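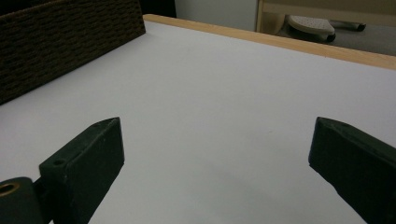

Table rules, new version. Read before your next shift

Quick one this month becuase the Hirnlow move ate most of the time we had. The hand-held gripper rules are now at draft four and they go live in August. Old sheet comes off the wall. If you have a copy in your bag, bin it.

What changed, short version:

Start pose. Fingers open, nothing between them, tips over clear table. Hold still for a slow count of three, then go. Draft three said "hands ready", which every crew read their own way. Kidar sent back 70 clips from one batch over this, all of them already moving at the first second.

End pose. Same as the start. Open, clear, still. Don't drop your hands to stop the recorder while the take is running, put the grippers back over the table first and then stop.

Clear table. Only the things on the task card. No pens, no cups, no spare labels. If it isn't on the card it goes on the shelf behind you, and not under the table where feet find it.

Scuffs. Light marks on the fingers are fine, leave them. A chip on the tip edge or any play in the hinge, stop and swap the pair. Write the swap on the card with the time of day. Please don't fix hinges yourself. Two pairs came back with glue in them. 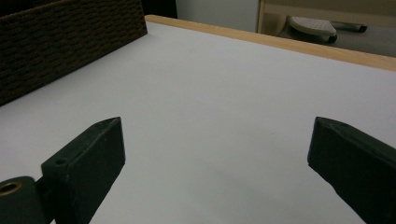

Fingers open over clear table, basket at the back left.

Baskets and boxes. This one had the most argument. The Kisotska guide wants the container square to the table edge. We are not following that part. Place it the way the card says, and if the card says "any", put it where both hands can reach without leaning. Move it between takes, never during one unless moving it is the task. More than 50 takes in the same spot in a row is too many, shift it.

Background. We got asked if the room behind the table has to be bare. No. Furniture can stay. People walking through can't. Say "recording" out loud when you start, it feels silly for a day and then it doesn't.

Numbers for those who like them: 424 takes checked against draft three, 306 passed first time. Most of the rest were start pose or end pose. Some were cards filled in wrong, so please read the back of the card too, there is a back.

Still open: whether a dropped item means a bad take. Right now the answer is keep going, pick it up, finish the task, tick the box marked D. Do not restart. Kidar wants the drops kept and so do we. What they don't want is a drop followed by thirty seconds of someone looking round for help. If it lands out of reach, end pose, stop, mark it.

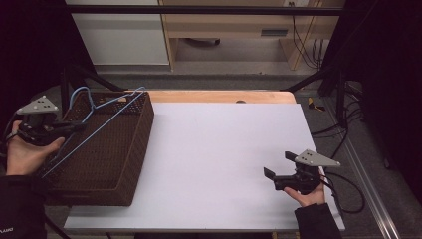

Hirnlow Site / Recording Practice Group

Two-handed tasks get their own page in the new version. Main points for now.

Both grippers in view over the table before you start. If one hand has no job yet it waits open, off to its own side, a bit above the surface. Resting it on the table reads as a touch and the checkers flag it.

Cables. Run each one out on its own side and never across the table. Look down before you step. Slack on the floor is ok, slack round your ankle is not. If a cable tugs in the middle of a take, stop the take, sort the cable, mark it C. You wont get told off for a C.

The plates on top of the grippers. Keep fingers and sleeves off the dots. Wipe with the dry cloth only, no spray. A plate that is loose or bent goes in the red tray and you take a fresh one. Long sleeves are fine, loose cuffs need pushing back or a band.

Hangers and anything else long and thin: pick up slow, watch where the far end swings. Same for handing over from one gripper to the other. Both closed on it, short pause, then the first one opens. We had that as "recommended" and it is now "required".

Breaks. Grippers down on the stand, both of them, every time. Ten minutes after each block, and the block length is on the crew sheet. Sore wrist means you stop and tell the shift lead, rules page one, that part hasn't changed.

Comments on draft four to the box by the door in the Ajayi room, or write on the printed copy there. Put your crew letter next to it so we can come and ask what you meant. The printed copy stays in the room pls, the last one walked.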